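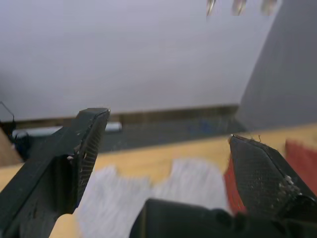 19 Oct 2019

Wool dyeing, second run

Repeated the July madder bath on the Kavham fleece and the softer Sirik skein. Scoured both last night, 43 g of each, dry weight. Alum at 18 per cent this time, as the July orange came out patchy and I think I was mean with the mordant.

Madder from the Nogueira bag, ground again in the coffee mill. It still had bits of stalk in it. Soaked overnight in 700 ml, then topped up in the big pan. Held it below a simmer and stirred when I remembered.

Kavham took the colour quickly and is a good brick red. Sirik is paler, more salmon, and slightly felted at one end – my fault, I rinsed it too cold.

Drying: small samples go on clips, not over the rail, or they mark where they fold.
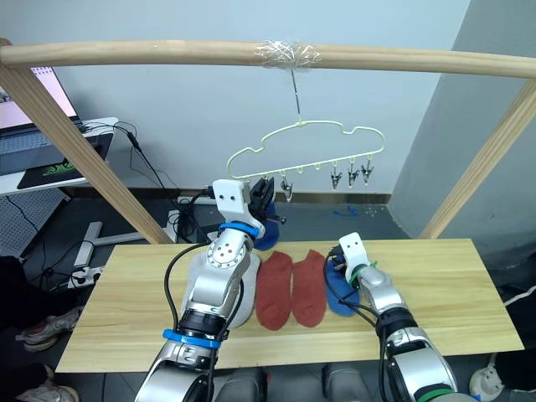

Second bath

Used the same liquor with 200 ml of fresh water and a pinch of chalk. Erlinda Tagle wants a peach for the Lavano blanket border and this might be near enough. Left the sample in until after lunch. Label it before it gets mixed up with the first lot, as happened with the weld.

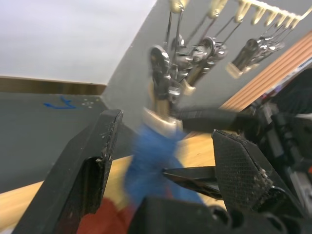
The chalk clouded the bath and I can't tell yet if it shifted the shade. Compare in daylight tomorrow. If it is still too pink, try less madder and no chalk.

To do: more alum, new muslin, ask Erlinda how much border yarn she needs.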